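Accueil > Participer > Appels en cours
Appel à participants – réf. 3809
Mis en ligne le 30 janvier 2022

Ranger, plier, remplir : cherchons personnes patientes pour une étude sur le sac de courses ordinaire

On lit partout qu'il existe une bonne manière de faire ses sacs. Le lourd au fond, le fragile au-dessus, les anses à la même hauteur, et le sac replié en petit triangle dans un tiroir une fois rentré chez soi. Les magazines de rangement le répètent, les tutoriels aussi, et nous avons nous-mêmes longtemps fait suivre ces consignes sans beaucoup y réfléchir. Quand Mayu Kaneko a voulu savoir d'où elles sortaient, elle a surtout trouvé des articles qui se citaient les uns les autres. Quelques brochures de fabricants de sacs, aussi, ce qui ne nous a pas rassurés.

L'atelier Wutgate, à Flinville, ouvre donc une série de séances d'emballage et de rangement sur table. Nous cherchons 21 adultes prêts à remplir des sacs, à les vider, à les replier et à nous dire ce qu'ils en pensent, y compris si ce qu'ils en pensent est que la question ne valait pas une étude. L'hypothèse n'est pas exclue par l'équipe, et deux d'entre nous la défendent assez vigoureusement à la pause.

L'objet principal est le sac fin de commerce, celui qu'on reçoit au marché ou chez le primeur. Il ne tient pas debout, ses anses se vrillent, il s'affaisse sur ce qu'il y a dessous. Les modes d'emploi que nous avons lus supposent presque tous un sac bien ouvert, posé droit, qui attend. Nous en avons rarement rencontré. Le rose translucide aux pêches imprimées en rouge, qui figure dans notre lot, donne une idée plus juste de la matière : du plastique froissé de partout, des anses en torsade et un bord qui s'effiloche en brins étirés. 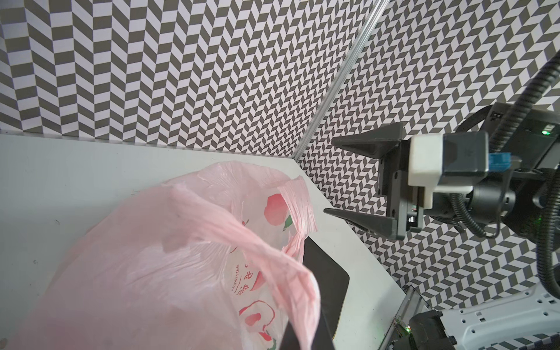 Ce que vous ferez

Chaque séance se passe à une table et dure presque 40 minutes. On vous remet un sac et un lot d'articles courants. La première fois, vous le remplissez à votre façon, sans consigne. Ensuite, on vous lit une méthode tirée d'un guide grand public et vous recommencez en essayant de la suivre. Essayer suffit. Si la consigne est incompréhensible, dites-le et passez à la suite, cela nous intéresse autant que le reste.

Vient alors le pliage. Nous proposons la méthode du triangle, celle du rouleau, et la boule au fond d'un autre sac, que la plupart des gens pratiquent et qu'aucun manuel ne recommande. Vous nous direz laquelle vous referiez chez vous. Attention, la question porte bien sur ce que vous feriez, pas sur ce que vous aimeriez faire. Lors des essais entre collègues, tout le monde s'est déclaré partisan du triangle, et les placards de la cuisine commune racontent une autre histoire.

Pour finir, un court entretien avec Mahsa Farahani. Elle ne vous demandera pas de noter votre satisfaction de un à cinq, elle déteste ça. Elle vous demandera ce qui vous a agacé.

Les séances sont au nombre de 3 par personne, à quelques jours d'intervalle. Nous tenons à cette répétition : un geste appris le matin et oublié le lendemain ne nous paraît pas une grande découverte en matière de rangement.

La table et le coin de travail

Le plateau est clair, lisse, avec quelques petites taches et marques de frottement. Il est bordé de panneaux sur trois côtés, couverts d'un motif à chevrons gris foncé et blanc, très serré, avec des montants en aluminium aux angles. Autant prévenir : le motif est chargé. Sorin Stojanović le trouve gai. Kalliopi Stojanovska, qui passe ses journées à côté, a un avis plus réservé. Si les motifs géométriques répétés vous donnent mal à la tête ou vous gênent pour fixer un objet, regardez bien la photo avant de vous inscrire et posez-nous la question par écrit. Nous préférons un désistement maintenant à une migraine le jour venu.
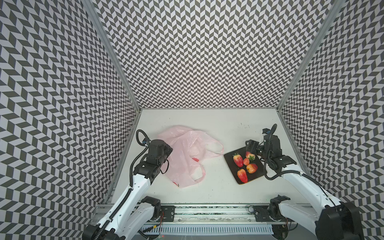 Qui nous cherchons

Des adultes qui font leurs courses eux-mêmes, au moins de temps en temps. C'est à peu près tout. Nous n'avons pas besoin de passionnés de rangement. Pour être francs, nous en avons déjà beaucoup parmi les premières réponses, et un panel composé uniquement de gens qui aiment plier du plastique ne nous apprendrait rien sur les autres.

Nous serions particulièrement contents d'entendre :
– les personnes qui travaillent ou ont travaillé en caisse, sur un marché ou en préparation de commandes ;
– les personnes qui ont peu de force ou de mobilité dans les mains, et à qui les conseils habituels s'adressent rarement ;
– les gauchers, étrangement absents des guides que nous avons dépouillés ;
– les gens que tout cela laisse froids.

Aucune expérience n'est demandée. Il faut comprendre le français parlé, l'entretien n'étant pas traduit pour le moment. Les consignes lues à voix haute peuvent être fournies sur papier, en gros caractères.

Ne peuvent pas participer : les salariés de Wutgate, leurs proches, et toute personne qui vend des sacs, des boîtes ou des méthodes d'organisation de la maison. Ce dernier point a été discuté longuement. Nous avons reçu des offres de coachs en rangement, certaines très aimables, et nous les avons déclinées.

Ce que vous recevrez

Une indemnité de 40 euros, versée par virement à l'issue de la dernière séance. Si vous arrêtez avant, vous touchez la part correspondant aux séances faites, sans avoir à vous justifier. Les frais de transport en commun dans Flinville sont remboursés sur présentation du titre. Le parking ne l'est pas.

Nous ne promettons pas que vous rentrerez mieux organisé. Nous ne le croyons pas nous-mêmes. Il est possible que vous ressortiez avec une bonne technique pour démêler des anses, ou avec la conviction que la vôtre était déjà très bien.

Qui paie

La question nous est posée à chaque appel et elle est légitime. Les séances sont financées par Wutgate sur ses fonds propres, avec une contribution de la coopérative d'achats Georgiou, qui fournit les articles et les sacs. Georgiou ne relit pas les résultats avant publication. C'est écrit dans la convention, dont une copie est consultable à l'accueil. L'éditeur Cokura, qui publie des livres pratiques, nous a proposé de soutenir l'étude en échange d'un chapitre. Nous avons dit non, le chapitre étant attendu avant les séances.

Ce que nous ferons de vos réponses

Les entretiens sont transcrits puis rendus anonymes. Vous pouvez demander le retrait des vôtres jusqu'à la fin du mois de mai, par simple courrier électronique. Passé ce délai, les réponses seront mélangées et nous ne saurons plus retrouver laquelle vient de qui.

Un compte rendu sera envoyé à tous les participants, quel que soit le résultat. Si aucune méthode ne se distingue des autres, le compte rendu le dira en première page. Gorazd Vasić, qui dirige le projet, s'y est engagé devant l'équipe, et nous le lui rappellerons au besoin.

Quelques réponses aux questions déjà reçues

Faut-il apporter ses propres sacs ? Non. Tout le monde travaille avec ceux du lot. Si vous en avez un auquel vous tenez, apportez-le pour l'entretien, Mahsa sera curieuse de le voir.

Est-ce une étude pour ou contre le plastique ? Ni l'un ni l'autre. Nous avons chacun notre opinion là-dessus et elles ne concordent pas. Ici, on regarde ce que les gens font d'un sac qu'ils ont déjà entre les mains.

Serai-je jugé sur ma rapidité ? Non, et méfiez-vous des vidéos qui chronomètrent ce genre de choses. Prenez le temps de chercher l'ouverture du sac. Cette étape est absente de tous les guides.

Peut-on venir à deux ? Oui, mais vous passerez séparément. Les couples ont tendance à se corriger mutuellement sur la place des fruits.

Comment se porter candidat

Écrivez à l'atelier en passant par le formulaire de contact du site, en indiquant la référence 3809 dans l'objet. Dites-nous en quelques lignes qui vous êtes, comment vous faites vos courses et où finissent vos sacs vides. Un paragraphe suffit. Les lettres de motivation ne seront pas lues, il ne s'agit pas d'un emploi.

Merci de préciser vos disponibilités, vos éventuels besoins d'aménagement (siège plus haut, pauses, consignes sur papier) et si vous êtes gaucher. Kalliopi Stojanovska répond à tous les messages, y compris aux refus. Les candidatures arrivées une fois le groupe complet sont gardées sur liste d'attente, sauf demande contraire de votre part.

Atelier Wutgate, Flinville
Contact pour cet appel : Kalliopi Stojanovska
Responsable du projet : Gorazd Vasić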